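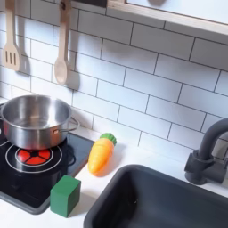 Ginevra wants to know why a wooden spoon doesn't get hot in the soup when a metal one does. Good question, Ginevra! I wondered the same thing when I was 8, mostly because I'd just burned my fingers.

Heat likes to travel. It moves from hot stuff to cooler stuff, and it gets there by tiny bits of material bumping into their neighbors. Metal is really good at passing the bumps along, so the heat races up the handle to your hand. Wood is slow at it. The end in the soup warms up, but the other end takes ages to notice.

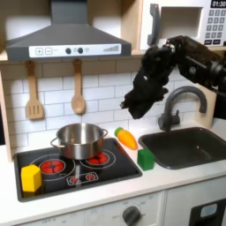

Scientists call materials like wood insulators, and materials like metal are conductors. Lots of pans are a mix of the two — metal on the bottom, where you want the heat, and wood or plastic on the handle, where you don't.

Want to try it? Ask a grown-up to fill a mug with warm (not boiling!) water. Stand a metal spoon and a wooden spoon in it and wait 2 or 3 minutes. Then touch the tops. My metal one was toasty and the wooden one felt just like before. Plastic is fun to test too, and so is a pencil.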